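2022-09-30

I have been going through the reissue of Jerna's second record, the one with 26 tracks where the original had 14. Most of what I want to say concerns the mastering, so skip this one if you only want to know whether the songs are good. They are.

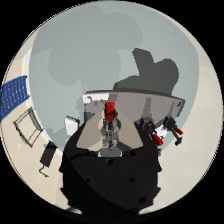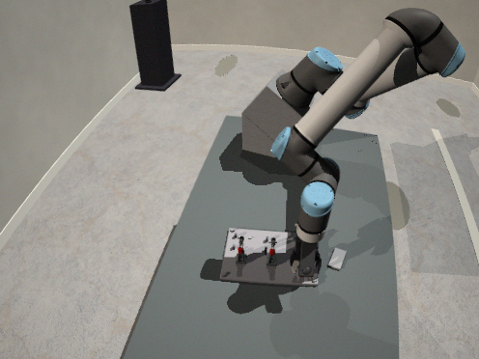
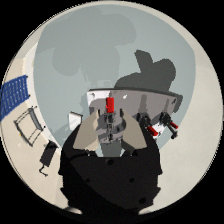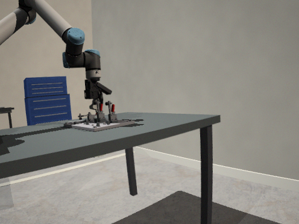

The original came out in February, and it was loud. I measured it then and got an integrated level a little above -8 LUFS, with true peaks over zero on nearly every song. The reissue sits close to -11. Panya Saengthong did the new master, and the credits say she worked from the mix files, with no limiting on the mix bus. You can hear that in the kick drum, which now has a front edge. On the old version of "Anel" the kick and the bass arrive as one lump and the vocal ducks each time.

The extra material falls into three groups. Five tracks are demos, four are live, and the last three are new songs with guests. The demos were cut to cassette and transferred at 24-bit. There is hiss, and she left it in. On the second demo the pitch drifts flat by a few cents toward the end, so the tape machine was probably running slow. I would have corrected it. A friend who plays bass told me to leave it alone.

The live tracks are from Jundar, a room that holds 654 people. It has a bad bump near 62 Hz, and anyone who has stood by the left wall there knows it. The engineer, Prasert Yensuk, seems to have cut it with a narrow filter. That works on three of the four. On the slow one the bass line walks straight through the notch and two notes go missing.

Of the new songs, the one with Thandeka Mkhize is the best. Her verse is dry and close, double tracked, panned maybe a third of the way out on each side. The beat drops to a rim click and one organ note under her. Rattana Suwannarat's song is longer and I like it less – the hook comes back four times and the fourth is a copy of the third, breath and all.

Sequencing is a problem. The new songs come last, after the demos, so anyone playing it start to finish gets a long stretch of hiss first. I made a playlist with the guests moved up behind track 14 and it plays much better.

The vinyl is limited to 1,303 copies across two discs. Side C looks too long to me for 33 rpm at a decent level, but I have not heard it yet. My copy ships next month and I will post the noise floor for each side, using the same cartridge as last time.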